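Home » Live Sound » Hearing Protection » Saltach 5 Filtered Earplugs

Saltach 5 Filtered Earplugs for Concert and Stage Use
Item no. 696
In stock

Product overview

The Saltach 5 is a reusable filtered earplug for musicians, front-of-house engineers, venue staff and regular concertgoers. A tuned acoustic channel runs through the stem and ends in a mesh damper. The channel offsets part of the high-frequency loss that a solid foam plug produces, so cymbals, consonants and guitar overtones stay closer to their original balance at a lower overall level.

The plug is made by Vatholm and replaces the Saltach 4, discontinued last October. The stem is shorter than on the earlier model and sits below the outer ear when fully inserted. Filters from the Saltach 4 do not fit.

Filter options

Each set ships with one pair of filters installed. Choose the grade when ordering.

Low: for acoustic sets, rehearsal with brushes, orchestral pit work.
Medium: for most club shows and amplified rehearsal. This is the grade we ship if no choice is made.
High: for drummers, monitor positions and standing close to the stacks.

Filters press in from the outer end of the stem and are marked with one, two or three rings. Push until the collar is flush. A filter that stands proud of the stem will leak at low frequencies and the bass will sound louder than it should.

Choosing a grade

Measure at the listening position if possible. Many club shows run at 95 dBA or more at the mix desk, and levels near the stage are often higher. Peaks close to a snare drum can pass 130 dB. For positions of that kind use the High grade, and limit time in the position as well. Attenuation in use depends heavily on fit, and a badly seated plug can give much less than its rated figure.

Singers should note the occlusion effect. With any sealed plug the wearer's own voice sounds louder and lower. Deep insertion reduces this - the Large tip, used in an ear that needs a Medium, makes it worse.

Tips and sizing

Three sizes of triple-flange silicone tip are included: Small, Medium and Large. Left and right ears may need different sizes. To insert, reach over the head with the opposite hand, pull the top of the ear up and back, and turn the plug slightly as it goes in. Remove slowly with a twist to break the seal.

Counter display and trade packs

Venues, record shops and rehearsal rooms can order the Saltach 5 in trade packs for sale at the bar or merch table. Packs are supplied in hanging cards or flat boxes. Flat boxes stand upright on a standard stepped counter display.
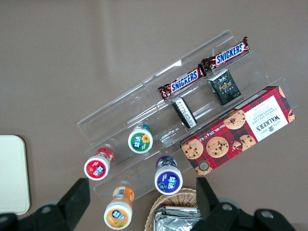 Trade packs contain Medium filters only. Low and High are available to trade customers as loose filter pairs. Mixed-grade packs are made up to order and cannot be returned.

Care

Wash tips in warm water with mild soap. Take the filters out first - water in the mesh will block the channel until it dries. Do not use alcohol on the silicone. Replace tips when the flanges lose their shape.

In the box

One pair Saltach 5 stems
One pair filters, grade as ordered
Three pairs silicone tips
Neck cord
Aluminum carry case

Compatible accessories

Buthelezi cord clip
Plonevska replacement tips, triple flange
Saltach 5 filter pair, all grades

Page updated 12th August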